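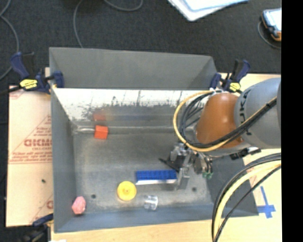

Orange-red block at the back of a metal bin.

Dec 5, 2025

I finished the second draft of the Kela story last night. It came in at 190 pages, which is longer than I wanted, and I already know where the extra pages are.

If you haven't been following along, Kela is a port city on a moon where the sea is going away. Every year the water is a little farther from the docks, and the people who live there have to decide whether to move the docks or move themselves. The first draft was told by the city. I liked that for a few chapters and then I got tired of it. A city can't walk into a room or lose its temper, so it kept describing weather.

In the new version the narrator is a woman who keeps the tide records. She has been writing down the same measurement for 21 years and she is not very interested in what it means. That helped a lot. She goes to work, she has an argument with her landlord, she takes the ferry to Hivora while there is still a ferry. The city gets described anyway, but only when she is looking at it.

The middle is still a problem. I have 4 chapters set in Hivora and I think the book needs one. I wrote them in the summer when I was enjoying the place too much - the covered market, the stairs, the old pump station with people living in it. My plan is to keep the market and the night on the stairs and cut the rest. The pump station might turn into a short story later. I have said that about other things and never done it.

I also changed the name of the mining town again. It was Erkon in the notes, then something else for most of the first draft, and now it's back to Erkon. I found three places where I had missed the old name, and there are probably more.

The ending is mostly the same. She writes down the last number and goes home. A few people who read the first draft wanted the water to come back, and I did try it that way in October. It read like a different book, so I took it out again.

I'm going to leave the whole thing alone until after the holidays and read some other people's books. In January I'll start on the Hivora cuts, then print it out and go through it with a pencil. The ferry chapter needs a new first page too.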